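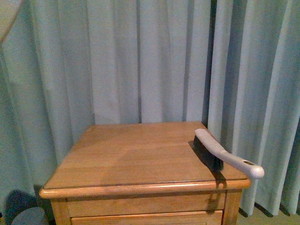

Care of Curtains and Bedroom Furniture

Tenant Information Series
Prepared by Hermine Lanz, Household Services, Rirnedow Residences
Revised 2019-11-20

The advice on this page applies to all furnished suites at Rirnedow and may be of use to residents who have brought their own furnishings. It covers the routine care of full-length curtains, wooden bedside furniture and the floor beneath them. Mattresses, carpets and blinds are dealt with on separate pages.

Full-length curtains

Long curtains collect dust at the top, where the pleats are gathered, and again along the hem. Most of it can be removed without taking the curtains down. Fit the vacuum cleaner with the upholstery nozzle, set it to low suction and work from the heading to the floor, one pleat at a time. Hold the fabric taut with the free hand. Both sides should be done, and the lining is usually the dirtier of the two.

Residents are asked to vacuum curtains once a month during the heating season and every second month otherwise. Ground-floor suites facing the parking area will need more frequent attention.

Marks should be treated as soon as they are noticed. Blot with a clean white cloth and cool water, starting at the outside of the mark and moving inward. Do not rub. If water alone is not sufficient, use five mL of clear dish soap in 500 mL of cool water, test it on the inside of the hem, and blot again with plain water afterward. Bleach and coloured cloths must not be used on any curtain supplied with the suite.

Washing

Check the care label before washing. Curtains marked for dry cleaning only are to be brought to the service desk, where they will be sent out at no charge once in each lease year.

Washable curtains should be taken down with the hooks removed and counted into a small bag. Shake them outdoors or over the bathtub. Wash at 30 degrees on a gentle cycle, with no more than one panel in a household machine, and do not spin at high speed. Lined panels hold a great deal of water and are best hung back on the rod while slightly damp, with a towel laid along the floor. The weight of the fabric will draw out most creases. Any that remain may be pressed on the reverse side with a cool iron.

It is normal for a new cotton panel to shrink a little at the first wash. Hems should not be altered until this has been done.

Setting the pleats

After rehanging, draw the curtains fully open and arrange the folds by hand from top to bottom. Tie them loosely with strips of soft fabric at three heights and leave them for two days. Ribbon and string are too narrow and will leave a line. Once the ties are removed, the pleats should fall evenly when the curtains are closed.

Placing furniture near curtains

Furniture may stand in front of a curtain, provided that the fabric can move freely and air can pass behind it. A gap of 80 mm between the back of a cabinet and the closed curtain is suitable in most rooms. In November and through the winter, look behind the curtain each week for condensation on the glass and sill, and wipe it away with a dry cloth. Fabric that rests against a wet window will mildew, and mildew stains seldom come out completely.

Keep curtains and furniture clear of baseboard heaters at all times. The clearance shown on the notice inside the electrical panel door is a condition of the lease. Lamps should be placed so that neither the shade nor the bulb can touch the fabric when the window is open.

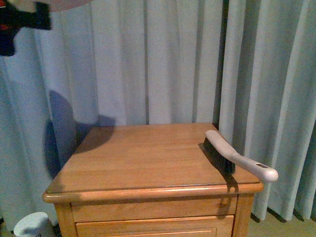

Wooden bedside furniture

Brush or dust wooden surfaces before wiping them. Grit that is dragged under a damp cloth will scratch a gloss finish, and fine scratches show clearly in light from the side. A soft brush is also the best tool for moulded drawer fronts, where dust settles in the recesses and a cloth tends to pass over it.

Follow with a cloth that has been wrung out until it is nearly dry, working in the direction of the grain, and dry the surface at once. Spray polishes containing silicone are not recommended. They build up over time and make later repairs to the finish difficult. If a polish is wanted, a small amount of Wadus paste wax applied twice a year is enough for varnished pieces.

White rings left by cups are caused by moisture held in the finish. Leave the mark for a day, as many fade without treatment. Coasters are available from the service desk.

Drawers that stick can generally be eased by rubbing a plain white candle along the runners. If a drawer will not close fully, take it out and look for items that have fallen behind it before applying any force.

Repairs

Loose curtain rods, damaged hooks and broken drawer runners should be reported in writing to Household Services. Residents should not drill into the window surround. Replacement hooks for the Nørgaard rods in the north building are kept in stock and may be collected on weekdays before noon.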